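# Recording a Bottle Demonstration: Instructions for Student Teams

Smadi Student Robotics Program, Flisis module
Revised 27/08/2025

These instructions apply to all teams recording demonstrations for the Flisis module. Teams that completed the introductory session in June should read them again, as the naming rules and the order of work have changed.

## Before you begin

Each team works at one table in the shared lounge. The lounge remains open to other students and staff during sessions, and teams may not ask them to move. Keep bags and coats off the walkways.

You will need:

- the hand-held gripper tool, with its camera fitted
- the sensor glove, with the marker cube attached to the back of the hand
- the fixed camera and its stand
- one object from the approved list
- a laptop with Gason, the program's recording software, installed

Bottles are on the approved list for this module. Choose one with its cap on and leave the cap on for the whole session. Opening a bottle is a separate task and is covered in the next module.

## Step 1. Check the gripper camera

Start Gason and open the preview for the gripper camera. The lens is very wide, so straight walls will look bent and the picture will sit inside a dark circle. Do not try to correct this in the settings.

Hold the bottle up to the lens with one hand and turn it slowly. Glass needs more care than the other objects on the list. It picks up reflections from the ceiling lights, and fingers behind it can show through as dark shapes. Save one still from this check and place it in your team folder.
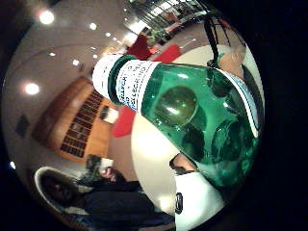

*Figure 1. Gripper camera check with a green glass bottle held close to the lens.*

If the whole bottle appears washed out, change your seat before changing the exposure. A quarter turn around the table is usually enough. Small highlights on the glass are acceptable and do not need to be removed.

## Step 2. Fit the glove

The glove is worn on the right hand. Left-handed students should speak to the session supervisor before starting.

1. Put the glove on and close the straps so that they are firm but comfortable.
2. Confirm that the marker cube does not wobble when you shake your hand gently.
3. Lead the cables away from the table edge.
4. Open and close your hand 5 times while a teammate watches the readings in Gason.

The glove must not be pulled off by the fingertips. Open the straps first. Damaged gloves are to be reported the same day on the Dolari equipment form.

## Step 3. Set the fixed camera

Place the fixed camera so that it sees the tabletop, both of the demonstrator's hands and the marker cube. The camera follows the printed patterns on the cube to find the position of the hand. When no face of the cube can be seen, the position is lost and that part of the recording cannot be used.

The demonstrator should sit facing the camera, with the bottle within easy reach of the gloved hand. A second object, such as a bowl, may stay on the table if it does not block the view of the bottle. Leave it in the same place for every take in the set.

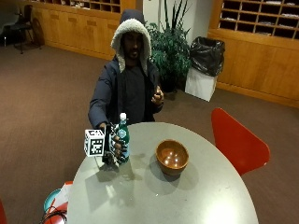
Agree on a hand signal before the first take. The bare hand is best for this, as it keeps the glove free for the task. The teammate at the laptop should wait for the signal before pressing record and should answer aloud once the recording has started.

## Step 4. Record the takes

A standard take has four parts: reach, grasp, lift and return. Move at a normal pace. Pause briefly after the bottle is back on the table, then rest the gloved hand beside it until the recording stops.

Each student records one set. The full team must submit 100 accepted takes by the end of the module. Takes in which the bottle slips are to be kept and marked "slip" in the notes column. Takes in which someone speaks to the demonstrator are also kept, provided the motion was completed.

## Step 5. Name and submit the files

Use the team number, the object and the take number, in that order, with a hyphen between each part. Team 405 would name its first bottle take as follows:

`405-bottle-001`

Upload the finished set from Gason before leaving the lounge. Sets of some 200 megabytes can be slow on the wireless network, so teams should allow time for the transfer. Return the glove and the gripper tool to the equipment desk, sign the sheet, and wipe the table with the cloths provided.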